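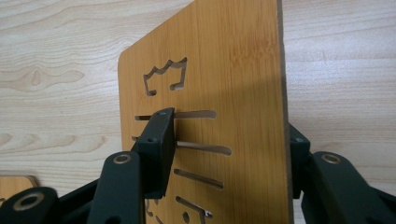 What finish is safe on a bamboo-look toy panel with cut-out slots?

Posted 2023-07-15 in Home & Woodcraft
742 views, 2 replies

I finally got my hands on a bamboo-look panel for my niece's playroom and I love it! It has a crown cut right through near the top, then three long slots with rounded ends, and a little house-like shape with a round hole lower down. The grain is gorgeous, all honey and amber streaks. My trouble is the inside edges. They feel a bit fuzzy under my finger, and she is two, so everything gets touched and most things get licked. Can I sand inside slots that narrow? And what do I put on afterward that won't kill that warm color?

Takau

Heltevik
Oh, you're in for a fun afternoon! Slots are easier than they look. Cut a strip of 220 grit sandpaper, thread it through and pull it back and forth like dental floss, and do the rounded ends with a bit wrapped around a pencil. The crown is the fussy one - those peaks have tight corners, so fold the paper into a sharp crease and go slowly. Keep off the front face if you can. If it turns out to be a printed or veneered surface, you'll go through it in no time and there is no getting that grain back.

For finish I use plain food-grade mineral oil. Wipe on, wait, wipe off, next day a second coat. It makes bamboo glow! It does need redoing; I did ours last January and it's thirsty again now. Try a spot on the back first.

Cha
Beeswax. Smells great too.

Arnura
Agree with Cha on wax for the face, but go easy near the slots. Mine filled up with gunk and the slider got sticky, took me 34 cotton swabs to clean (yes I counted). If yours has a metal rod, wipe it dry and leave it bare.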